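Home » Workshop log » The night the gripper let go

The night the gripper let go

Filed under: robots, faults, mugs

I have been promising a post about the Uvham arm for ages, and I kept putting it off until I had something pretty to show. Well, I have a fault instead, and I had so much fun chasing it that I'm writing it up first!

Quick recap if you're new. Uvham is my name for the small arm on the bench, and the job I've given it is mugs. Take a mug off the tree, put it on the mat, pick it up again, hang it back on its peg. It sounds like nothing. It is a wonderful problem, and the hanging part is the best of it, with a handle that has to slide over a peg not much narrower than the hole. The control software is a pile of scripts I call Skekent, and it has grown a lot since spring.

Back in March I started leaving it to run for long stretches. The counter in the log had got to 2050 cycles without anything worse than a missed peg, and I was feeling pretty smug. Then at cycle 2574, a little before eleven at night, I heard a crack from the other room. White mug, floor, three pieces. The arm was standing over the mat with its fingers wide open, quite calm, waiting for the next command.

My first guess was slip. Glazed mugs are slippery, everybody says so, and I had already ordered new finger pads in my head. But the log said otherwise. The motor current on the gripper was steady right up to the drop, then went to zero in a single sample. Slip gives you a wobble and a slow slide. A straight drop to zero means the fingers stopped holding altogether. 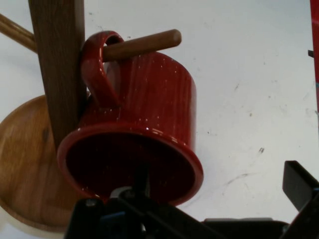
So I went looking for what could make a gripper stop holding, and the answer was so much more interesting than worn rubber. The gripper has its own little controller, and when that controller loses its supply even for a moment it restarts. On restart it does what it was told to do at the factory - it homes. And homing means opening all the way. Whatever it has in its fingers at that moment is on its own.

Why was it losing supply? The cable. I had tied it down at the forearm with far too little slack, and the last part of the hanging move rolls the wrist to bring the handle onto the peg. Every cycle gave the connector a tiny tug. I put a meter on it and rolled the wrist by hand, and there it was, a flicker at the far end of the roll. I may have shouted.

The part I keep thinking about is that Skekent never noticed. It asked for a closed gripper, it got an acknowledgment, and it went on with its evening. The restart took 356 milliseconds, and my watchdog was set to complain after 2 whole seconds. I picked that number on the first day and never looked at it again.

What I changed:

The cable now has a proper loop at the wrist, and it is clamped on both sides of the connector so the plug itself carries no load.

Homing on power-up is off. The Ngcobo board (the hand-soldered one from my last post) holds the gripper where it is until I send an explicit home command, and I only send that with the fingers empty.

The watchdog now looks at the gripper's uptime counter. If the counter goes backwards, the arm stops dead and beeps.

There's a folded towel on the floor. Low tech, very happy with it.

I also had to face the safety side. A mug is a mug, but I had been reaching in to straighten things while the arm was live, trusting that a gripper only moves when I ask it to. This one moved by itself! It happened to open. I have no reason to think a different fault couldn't make it close, and I like my fingers. So the rule now is that the stop button goes in before my hand does, even for a one-second nudge. I put the button on the near corner of the bench, and I've moved the whole thing behind a low screen for the overnight runs.

To test the fix I pulled the gripper supply on purpose, over and over, with a mug in mid-air above a pillow. With the new settings it kept its grip each time and the alarm went off each time. I know a bench test isn't a month of running, and I'm still checking the connector every morning with my coffee.

Next up is Butov, the second set of fingers, which has a curved inside face so it can take a mug by the body at an angle. I have the first print cooling right now and one of the tips has already warped, so I'll be printing that again tonight.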